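Wanted: People to Pack Groceries Next to a Robot (Open Day, Skiston)

Esteves is opening the Skiston workshop to the public for a Thursday in July, and we need 40 people who are willing to be mildly outperformed, or mildly flattered, by a machine. 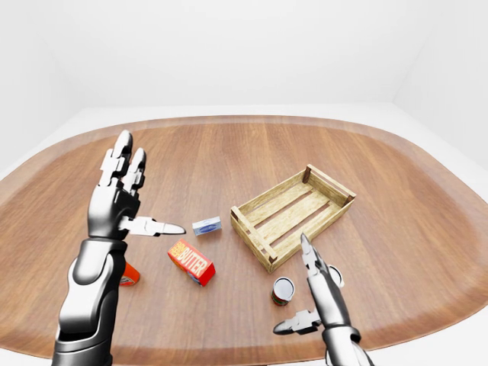

The job is putting groceries in a crate. You have done it before, probably while holding a phone. We would like you to do it again at a table, at your normal speed, while visitors watch and a two-armed robot does the same at the next table over. Before that you will spend part of the morning in the simulator, steering a pair of virtual hands toward a virtual stick of butter. It is harder than it sounds. Our accountant asked to stop.

Who we want: adults who shop, cook or have opinions about where the cans go. Left-handers are especially welcome, as we seem to have hired none. No technical background is needed, and if you have one, please keep it to yourself until lunch.

Who we don't want: anyone from the Ulstead team. You know why, and you can have your ladder back whenever you like.

What you'd be doing: one session of 4 hours, starting at 9 a.m. or 1:30 p.m. Expect a safety talk, simulator time, the packing demonstration itself, and a short spell answering questions from the public. "I don't know, ask Declan" is a complete answer and he has agreed to it in writing.

What you get: $100, lunch, and a seat on the shuttle from Vavorstead station if you ask for one when you sign up. Parking at the workshop is free and terrible.

Please wear closed shoes and leave dangling jewelry at home. Sessions are filmed, and you'll sign a release at the door. You can quit at any point and still be paid.

To apply, send your name, preferred session and any food allergies to Declan Conneely, Open Day Desk, Esteves, 183 Mill Road, Skiston, or leave a note at the front counter. Last year's participants may apply again — yes, including the one who juggled.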